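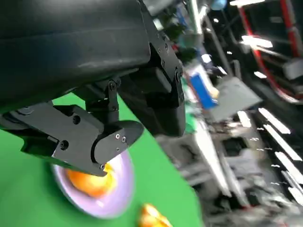
Setting and Clearing a Small Table: Does the Colour of the Surface Matter?

Student project report, Plinbridge
Apr 24, 2020

Background

The claim we started from is one you meet in a lot of home and kitchen advice: that a strongly coloured table makes it easier to see what is on it, so people lay it faster and leave less behind when they clear up. A leaflet from the furniture shop Momemow puts it more strongly and says a bright top "tidies itself". No source is given. We doubted it from the outset, and readers should bear that in mind, as people who expect a result to fail are not always the best people to test it.

What we used

The main surface was a bright green tabletop. On it we worked with a pale lavender round plate and orange items, one on the plate and one beside it. We chose orange against green on the grounds that if colour helps at all, it ought to help there. For comparison we had a plain grey top of the same size, borrowed from the Ollitz workshop, with the same plate moved across.

The plate is a weak point in the design. Pale lavender stands out well against the green and rather less well against the grey, so any difference between the two tables could come from the plate and have nothing to do with the orange items. We noticed this after the first session and should have noticed it before. A second plate in a stronger colour was ordered but did not come in time.

Method

Each person was asked to do two things: put the plate and the orange items in the positions marked on a card, then clear everything into a tray at the side. We timed both. There were 40 trials in all, split evenly between the tables. The order was swapped halfway through so that practice would not favour one surface.

We had planned to count items left behind as our measure of tidiness. This was dropped. With so few things on the table hardly anyone left anything, and a score that is nearly always zero tells you nothing about colour. The leaflet's claim probably makes more sense for a crowded table, which we did not test.

Results

Laying the table was slightly quicker on the green. Clearing it was not. The gap in laying times was smaller than the gap between one person's first and last attempts on the same surface, so we do not think it can carry much weight.

In 3 trials an orange item rolled after being put down beside the plate. We left these in, on the view that things roll on real tables too. Taking them out makes the green table look better, and we can see how a keener group might have talked themselves into doing that.

Several people said they preferred the green and felt faster on it. Their times do not bear this out. Two of them were slower on green both times and were surprised to be told.

Problems

The room was busy, with a lot of equipment standing close to the table and long bright lights overhead. Glare was a nuisance. The orange pieces have a shine to them and pick up highlights, which may make them easier to spot on any surface whatever its colour. Matt objects would have been a fairer choice.

The timing was done by hand. The Msimang method, which we followed for the layout of the trials, asks for two people timing independently. We managed that for the first session only.

What we would change

More objects, and duller ones. A plate that contrasts equally with both tops. A third surface, perhaps patterned, as most kitchen tables are not one flat colour. The next group has the use of the room in May and the budget left is 800, which would cover all of this if the tray and the grey top can be kept.

Until then we would not tell anyone to buy a green table for the sake of tidiness. Some people liked ours, and that may be reason enough to have one, but it is a separate question from the one in the leaflet.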